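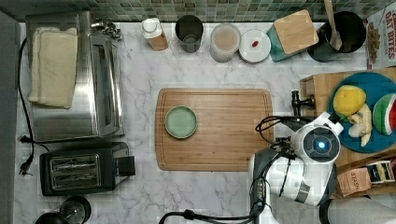
Toaster oven and toaster on a marble counter.

Setting up your Flesurano home blood pressure monitor

I've been using the Flesurano since January, and I wrote this section for people like me who have kidney trouble and were told to keep a log at home. The printed booklet is fine, but it skips a few steps.

1. Put in the batteries. Slide the cover off the back, drop in all four, and wait for the beep. If you don't get one, take them out and start over.

2. Set the clock. Hold the left button for 3 seconds until the year blinks. Do this before your first reading (I didn't, and my first week was a mess!).

3. Plug the cuff hose into the side. Push until it clicks. Mine felt like it was in long before it really was.

Note: The standard cuff didn't fit me, so I had to order the large one, part 1523, from Navarro. Measure around your upper arm first and check it against the chart on the box.

4. Sit down and rest for five minutes. Feet flat, back supported, arm on a table at heart height. No coffee or exercise in the half hour before, and go to the bathroom first. 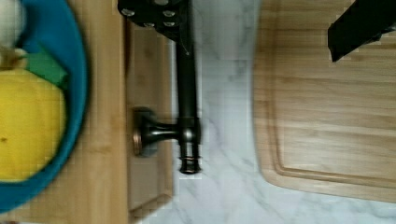 5. Wrap the cuff on bare skin, a finger or two above the bend of your elbow, with the hose running down the inside of your arm. You should be able to slip a fingertip under the edge.

6. Press Start and keep quiet until the cuff lets go. I take two readings a minute apart, morning and evening, and write both down.

Caution: If you have a dialysis fistula or graft, never put the cuff on that arm. Ask your kidney team which arm to use.

Caution: A very high reading along with chest pain, trouble breathing, weakness or a bad headache means call 911. Don't sit there taking it again.

7. Save your log. The memory holds 79 readings and then starts writing over the oldest ones, so I copy mine into the Kalow app every Sunday-night-style catch-up, or whenever I hit 41, whichever comes first.

Error E3 on the screen usually means the hose has popped loose. Go back to step 3.

Last updated February 25, 2022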